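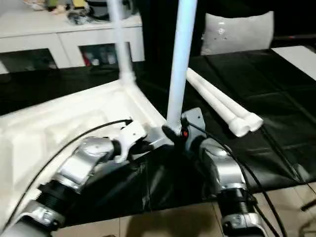
Both grippers on the plastic stand, two tubes still waiting on the cloth.

I bought the Telta remote control kit in April to teach our two arms a simple assembly: white tubes into the corner connectors of a flat panel. So far I recorded 100 demonstrations with it.

The good part is the feeling in the hand. Small turns of the wrist arrive without shaking, and my colleague Simin Naseri learned it in one afternoon. Less good is the long tube – a small mistake at the bottom becomes a big one at the top, and you feel no force at all. The manual is also quite thin.

For 4,000 dollars I would buy it again, but I wish for a softer grip button.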